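Walking-tour shoes: tips that hold up

Every city guide tells you to buy new shoes for a trip. I doubt it. After 30 blocks of old brick in Bastside, your worn pair wins.

Skip the sprays too. Dry mud comes off with a plain brush — soles first, then the rims.
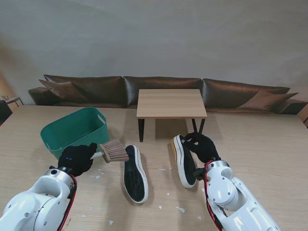
By the Tandbridge city breaks editor

Newspaper stuffed in the toes overnight does help in a hotel room. Hair dryers I wouldn't trust near glued soles, whatever the front desk says.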